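Home | Archive | Threads | Subscribe | Search

Prakdale Robotics Club – members list
Re: Power strip task for the fall demo
July 29, 2024

> We had a great week on the plug task. 51 runs logged, and the
> policy finished both plugs in most of them. I think we should
> make this the main event at the Allport open day and drop the
> block sorting. Any objections before we send in the form?

Yes, one, and it's kind of a big one. What does "finished" mean in that log? I went through the sheet last night and there are 9 runs marked as a success where the notes column says somebody nudged the strip. A nudged run is a failed run. If we count it any other way, we're grading the person standing next to the table.

Second thing. Every run I could find started with the strip in about the same spot, switch end to the left. Has anyone turned it around? Has anyone swapped in a different strip? At Allport the table will be a different height and the light will come from windows, and I'd bet a lunch that the Milex vision code doesn't like either one.

I'm also not sold on using both arms at once. It looks good, I'll give you that. But when two plugs go in together the cords get in each other's way, and the Pathak planner knows nothing about cords – it treats the plug as a solid block on the end of a finger. One arm, then the other, would be slower and a lot easier to debug.

What I'd want before I say yes: six runs in a row, hands off, with the strip moved each time by someone who isn't running the code. Four of those with the strip turned around. If it passes I'll shut up and help carry the table.

Until then please leave block sorting on the form. It's boring but it works.

Shot from the plug station attached.

Last updated: July, list archive

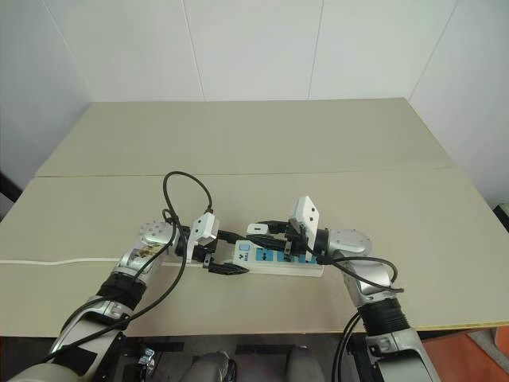

Both arms at the power strip, one plug in each gripper.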